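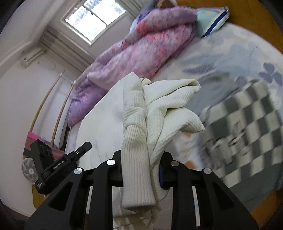

Shoshana says I do it too fast. She watched three of my clips back on her laptop and said a robot copying me would just learn to be impatient, and could I please slow down on the grab. Lucero says the opposite, that if I go any slower the arm will learn to hover.

So. Week whatever of teaching by hand. Quick post, dinner's on.

Home | Posts | Tags | About

Clothes are the worst. Boxes I could do half asleep. Cups too, cups are fine. But a knit sweater on a bed?? You close the jaws, you lift, the body goes one way and the sleeve just hangs there. No right place to grab it. I've tried the collar, tried the middle, tried one shoulder. Middle is easiest to pick up and the worst to fold after. Shoulder is best I think but you need to find the shoulder first, and when its all in a heap good luck.

The target for the Nelow set is 2000 clips, mine and Lucero's together. We're at 900. Did 77 yesterday before my wrist gave up. Of those Shoshana threw out 9, mostly me re-gripping halfway thru. She wants one clean grab per clip. Fair enough, although I'd argue re-gripping is exactly what a person does with a sweater, and the robot should see it. Argued. Lost. She's keeping them in a seperate folder though, so maybe half won.

Other thing, remote control. We had a go at the same job on the Sallent arm in April, with the sticks. Awful. Four minutes for one sleeve. You can't feel anything, so you squeeze too hard, then you're scared and don't squeeze enough. By hand I'm done in seconds. The catch is that my arm bends in ways the Sallent doesn't, so some of my nicest moves are no use to it. Lucero keeps her elbow tucked in to stop herself doing this. I forget every time.

Notes for me mostly:
- open jaws all the way before going in
- don't yank
- pause after the lift, count of two
- vary where the sweater starts!! not always the same corner of the bed

Towels next, then jeans. Dreading jeans.

Last updated: April, 6:40 pm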